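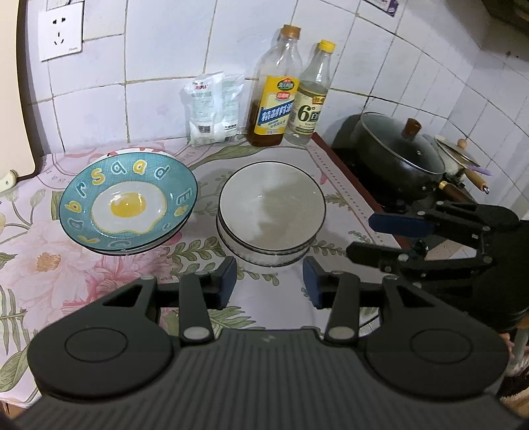

One member wrote to us in July that the community kitchen at Khondokar should stay open on winter evenings, even if that meant a small charge at the door. The letter went on to say that the hot meal mattered less than having somewhere to sit until eight o'clock. We received several others in the same spirit, and they have shaped the arrangements set out in this item.

The Nistano Neighbourhood Association has run shared suppers at the Khondokar hall since February of last year. In that time 1381 meals have been served, and 146 households have joined the supper list. The Association is grateful to all who have cooked, washed up, given vegetables or simply come along.

Opening hours

From the start of the autumn term the hall will open at half past four and close at eight. Supper will be served from half past five. The side room will remain available for homework and cards until closing time. Those who wish to eat should add their name to the list by noon on the day before — late names will be taken where there is enough food, but a place cannot be promised.

Cost of a meal

Suppers will remain free to all on the list. The Association considered a charge and has decided against it for the present year. A grant of £757 from the Trakel Fund will meet the cost of gas and dry goods until the spring. Gifts of money may be left in the box by the door or sent to the office.

Crockery and tableware

The hall cupboard holds enough plates for 26 people at one sitting, and on busy evenings this has not been enough. We would welcome bowls and side dishes in sound condition. Pieces need not match. Please do not bring chipped items or glass.

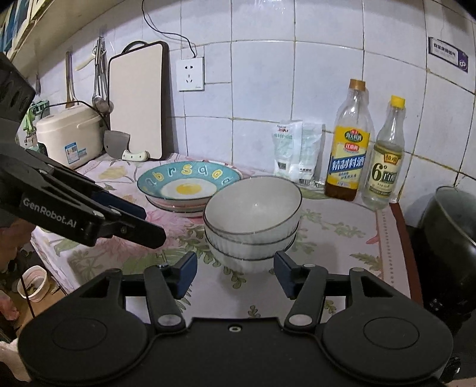
Food allergies

Anyone with an allergy is asked to tell the cook in person each time they attend, as menus change at short notice. A written list of ingredients will be kept at the serving hatch. Dishes brought from home are welcome, provided that they carry a label giving the contents and the day on which they were made.

Getting to the hall

The Skundard Road entrance will be closed while the steps are repaired. Members should use the side gate, where there is a ramp and a light. Parking is limited — those who are able to walk are asked to do so.

The supper list for the autumn is now open at the office and at the hall.

Issued August 1, 2023

Shares 4 | Comments 2

Nistano Neighbourhood Association. All rights reserved. Contact the office | Back to top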